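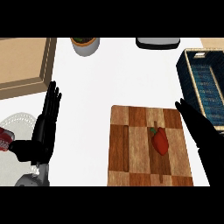 Last changed: 04/04/2025 by Yoga Purba

Bell pepper

The bell pepper is the mild fruit of the plant Capsicum annuum. In the kitchen it is treated as a vegetable. Fruits can be red, yellow, orange or green – the green ones are usually picked before they are ripe, and their taste is more bitter.

Growing

The plant likes warm soil and does not support frost. In Wadwood the seeds are sown indoors in March, and the young plants are set 50 cm from each other. The local variety Sutanto, selected by the grower Syahrul Ngau, has thick walls and is mostly eaten raw.

Storage

Whole peppers keep well in the refrigerator for up to 10 days. Cut pieces should be covered.

See also: Paprika, Chilli pepper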